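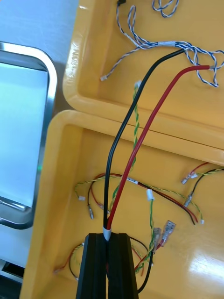 Figure 3.1. Red and black supply pair with white sleeve; signal harness in the tray behind.

3 Sorting and laying out the parts

Read this section through once before you open any of the bags. It covers the parts for one Kindska drive base. If you are building two bases, finish laying out the first before you start on the second — the leads look alike once they are out of their bags and are easily mixed.

3.1 What you need

A flat, clean table with a pale top, so that small connectors show up
Yellow trays, as supplied
The steel tray, as supplied
The parts list, sheet 222
A pencil

Do not use the trays from the older Flumari kit. They are deeper and the leads get bent when the lids go on.

3.2 Before you start

1. Check that the supply unit is switched off and unplugged. No part in this section needs power.
2. Wipe out the trays with a dry cloth. Do not use spray polish.
3. Touch a bare metal part of an earthed appliance, or wear an earthed wrist strap, before you handle any circuit board. Repeat this each time you come back to the table.
4. Put the parts list where you can write on it.

3.3 Circuit boards

The ring boards and the small display modules travel in separate bags. Open the ring boards first.

1. Hold each board by its outer rim. Keep your fingers off the connectors and away from the capacitors.
2. Lay the ring boards in a tray of their own, component side up, with no board resting on another.
3. Look at each green terminal block. The screws should be open far enough to take a wire end. If they are closed, open them now with the small screwdriver.
4. Copy the number from the white label strip on to the parts list. 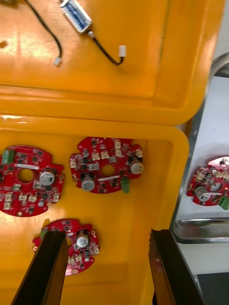 5. Put the display modules and their leads in the next tray. Let the leads lie in a wide curve. Do not fold them back under the module.

Caution: Never stack ring boards, even for a moment. The tall capacitors can be pushed over and the joint underneath will crack without any mark on the top.

Note: Boards from the November batch have a slightly different edge outline. They fit the same base and use the same screws.

3.4 Solenoids

1. Tip the bag out gently into a wide, shallow tray. The solenoids are heavier than they look and can chip a board if they fall on one.
2. Straighten each lead by hand. If two leads have knotted, free them by moving the bodies and not by pulling on the white plugs.
3. Push each plunger in with one finger and let go. It should slide without catching.
4. Set aside any solenoid that catches. Do not oil it.

The colour of the coil wrapping varies from one delivery to the next and has no bearing on where the solenoid goes. Use the number on the parts list.

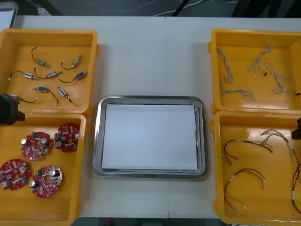
Keep the steel tray in the middle, within reach of both hands, and work from the outer trays towards it. Only parts that have been checked and ticked off should go into the steel tray. Left-handed builders may prefer to swap the two sides over, and this makes no difference to the later steps.

Caution: The steel tray conducts electricity. Take it off the table before you connect the supply in section 5.

3.5 Leads and harnesses

There are two kinds of lead. The supply pairs are thick, one red and one black. The signal leads are thin and twisted in pairs.

1. Lay each lead out at full length on the table, one at a time.
2. Look at the metal tips on the red and black wires. No loose strands should stick out.
3. Give each tip a light tug. If it moves, put the lead aside and order part 321 from Olaniyan.
4. Check that the twisted pair is still twisted all the way up to its connector.

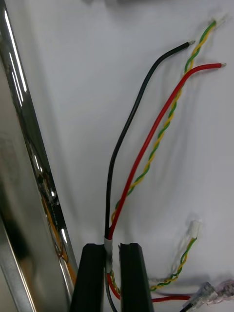
5. Leave any tape or sleeve where it is. It holds the wires at the right length for the base, and the lead will not reach the board if it is moved.
6. Coil the signal leads loosely, no tighter than the width of your hand, and return them to their tray.

Note: In the first printing of this guide, step 5 told you to remove the tape. This was wrong. Corrected by Detlef Voß, 2022-05-29.

3.6 Missing or damaged parts

Mark the line on the parts list with a cross and carry on with the rest. Send the list to Otside with your order number. You can lay out the remaining parts in the meantime, but do not begin section 4 until every line has a tick.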